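Hi Keisha,

Quick one on the Drilow shop fit-out before the holidays! Six of the bays are wired and bolted down, and Teodoro got the two-post lifts leveled on the new slab (he's pretty pleased with himself, and he should be).

We've used almost 800 dollars of the anchor money, mostly on longer bolts after the first ones came in short.
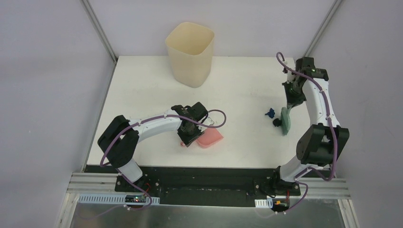
Still to do

The alignment rack is sitting at Stondel waiting on a freight slot. Khoa calls them every morning. Three bays need air lines, and I'd love your okay on the second compressor.

Noura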